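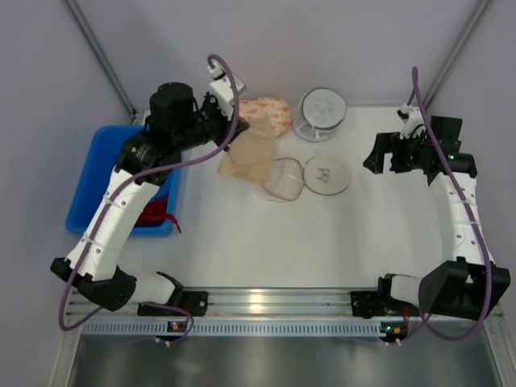

Two robot arms and a blue plastic bin on a white work surface.

The lawyer has her desk on the upper floor of the Polishchuk Dedov office in Endley, and on this December morning most of it is covered by one file. It is number 2294, an appeal from a man whose work visa was canceled while he was changing employers.

"He was never hiding," she says. "He wrote to the visa office in Feditz and told them he has a new job. The answer came after 47 days, and by then they had already counted him as a person without status."

The rule gives a worker 50 days to find a new sponsor. According to her, the dispute is about which day is the first one. The visa office counts from the last day of work. She counts from the day when the worker receives the notice.

"For a person with savings this is maybe a small difference," she says. "For my client it decided if he could stay in his apartment."

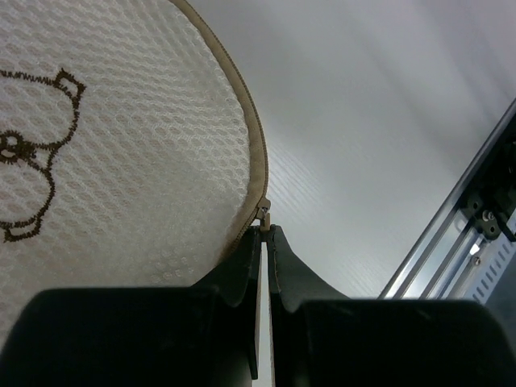
She does not think that the officers in Feditz are acting in bad faith. "They are few and the letters are many. But the law does not say that the applicant must pay for this with his visa. If the office is late, the office should carry it."

I asked her what a worker should do in the same situation. She answered quickly, as she probably answers this question often. Keep the envelope as well as the letter, she said, and send everything by registered mail. Don't sign a paper about leaving the country before somebody has read it with you – "even if they tell you that it is only a form."

The hearing was already moved once. The new one is at 2 in the afternoon, in the smaller courtroom in Endley, and her client will have an interpreter, which he did not have at his first interview.

"He understands English well," she says. "But legal English is another language. I studied it for years and I still read some letters twice."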